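Features | Sites and Surveys

The bath block at Mondura was cleared in June to a depth of 159 cm. Hemant Mishra's plan numbers the rooms from the street door, and the hot room is Room 6. 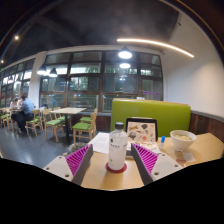
Bottle with a black screw cap, on a light wood tabletop.

Two floors were found in Room 6 – the upper one laid over broken tile. 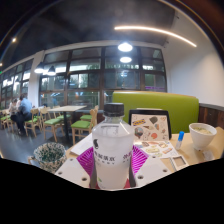 The bottle has Chinese characters across the front.

The drain runs north and is blocked at the wall.

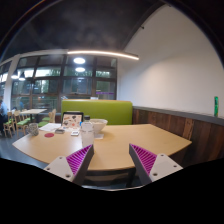 Finds

Sherds logged: 692. Coins: none.

Contact | © Lorus | Back to top
We use cookies. Accept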